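Remmont Bench Notes
@remmontbench

1/ Replaced the work surface on the long table this month. White matte top, 1073 mm on the short side. Posting the notes in order for anyone doing the same job on an existing frame.

2/ The old top was gloss. Under the ceiling panels it threw a bright band across the middle third, and small clear parts disappeared in it. Moving the table only moved the band.

3/ Considered gray. Gray hides dirt, which is a problem on a sorting table. You want to see the crumb of packing foam before it ends up in a bag with the hardware.

4/ Ordered from Kidska. Two finishes on offer, satin and matte. The satin sample still showed the outline of the light fittings at a low angle. The matte sample did not. Went with matte.

5/ Fixing: screws from underneath through the existing rails, 15 in total. Slotted holes on the outer rails so the top can move with the seasons. Do not overtighten the slotted ones. Snug, then back a quarter turn.

6/ Check for flatness before the final pass on the screws. Straightedge on both diagonals, then across the short side at each end. Mine had a low spot near one corner. A paper shim on the rail took it out.

7/ Edges: eased with a sanding block, two strokes per side. A sharp edge on a white top chips early and the chip shows from across the room.

8/ Cleaning. Damp microfiber, drop of dish soap, second cloth with plain water. No melamine sponge. It polishes matte surfaces, and you get a shiny patch you can't undo.

9/ Solvent wipes are fine for marker if you keep them moving. Tested Tekin label remover on the offcut, left for 27 minutes. No change in sheen after rinsing.

10/ Light. A matte top gives you soft shadows with blurred edges and no hot spot. Gray smudges on the white may be only shade, so move your hand before you reach for the cloth.
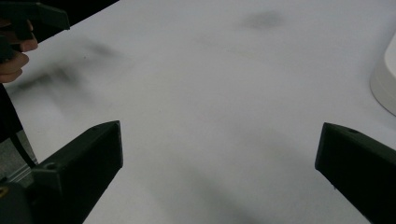 11/ Cables. Keep them off the work area where you can. A thin black one on white is easy to see and still easy to snag with a sleeve. I put 4 adhesive clips under the rear rail, and anything permanent goes through those.

12/ Floor is gray, top is white, so the table edge reads clearly even in poor light. Fewer parts set down half over the side than with the old one.

13/ Cut list and rail drawing are in the Datatness folder, same place as the shelf plans. The drawing has the slot positions. The hole spacing on the older version is wrong, use the December file.

14/ Next job is the leveling feet. One of them has a stripped thread.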